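Chapter 6
Floors and Floor Finishes

After studying this chapter, you will be able to:
Name the main layers of a floor and say what each one does.
Explain how wood, ceramic tile, and terrazzo respond to moisture and wear.
Read a simple finish schedule.
Choose a floor finish for a given room and give reasons for the choice.

Key terms: subfloor, underlayment, finish floor, grout, expansion gap, terrazzo, transition, finish schedule

Opening case: The school at Barora

When the town of Barora decided to turn its old grain office into a primary school, the architect Idalina Neves spent the first two visits looking at the floors. The building had been altered many times. The offices had pine boards, the hallway had cement tile, and the back rooms had bare concrete that had been painted, worn through, and painted again. The total floor area to be dealt with was 1,318 square meters, on two levels.

The builder, Ilídio Mota, wanted to put one material down everywhere. It would be faster to order and faster to lay, and the cleaning staff would have only one surface to learn. Neves wanted to keep the pine boards in the upstairs rooms. They were sound, and replacing them would have meant raising the doors. They settled on keeping 303 square meters of the old boards and laying new terrazzo tile in the hallway, the lunchroom, and the washrooms.

The work started in May, after the children had moved to temporary rooms across the street. In the lunchroom the crew found that the concrete slab sloped toward one corner, so a leveling layer had to be poured before any tile could be set. The layer added cost, and it also raised the finished height of the room. The doorway between the lunchroom and the office, where the floor changed from tile to boards, had to be drawn again.

We will return to Barora several times in this chapter. It is a small job with ordinary problems, and most floors in most buildings are like that.

6.1 What a floor has to do

A floor carries loads. It holds up people, furniture, and its own weight, and it passes those loads to the walls, beams, or ground below. Chapter 4 dealt with that side of the subject. In this chapter we look at the upper layers, the ones people walk on and clean.

Most floors above ground have at least three layers. The subfloor is fixed to the joists or poured as a slab. The underlayment goes on top of it and gives a smooth, even base. The finish floor is the surface you see. In some buildings the underlayment is left out, and in others there may be extra layers to block sound or hold heating pipes.

A finish floor is judged on several points at once. It should stand up to the traffic it gets. It should be safe to walk on in the conditions expected – a washroom floor needs more grip than a bedroom floor. It should be possible to clean it with the tools and people available. Cost matters too, and the cost of a floor includes its upkeep. A cheap finish that must be replaced every few years can end up costing more than a better one that stays down for decades.

6.2 Wood and tile compared

Wood takes in moisture from the air and gives it off again. As it does so, it swells and shrinks, mostly across the grain. This is why an expansion gap is left around the edge of a wood floor and covered with a baseboard. If the gap is missing, the boards may push against the walls and buckle.

Ceramic tile changes size very little. Its weak points are the joints and the base underneath. Grout can crack if the subfloor bends, and unsealed grout takes up dirt. Terrazzo tile is made from chips of stone set in cement or resin, then ground flat and polished. The mixed color of the chips hides small marks well, and this is one reason it has been used so long in schools and stations.

Where two finishes meet, the joint is called a transition. A good transition allows each material to move in its own way and does not leave an edge that could trip someone. Section 6.4 shows three common methods, including the metal strip used at Barora.

Before going on, look at the floors in the building you are in now. Note where one finish stops and another starts, and whether the change falls at a doorway, a wall, or somewhere in the middle of a room. Keep your notes for the exercise at the end of Section 6.3.

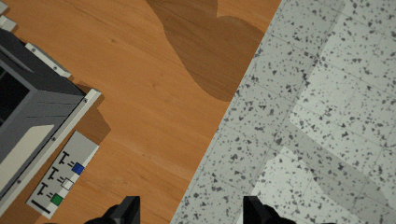 6.3 Reading a finish schedule

A finish schedule is a table that lists every room in a building and the materials used on its floor, walls, and ceiling. Each room has one row. Read across the row to find the floor finish, then check the notes column for anything unusual, such as a change in level.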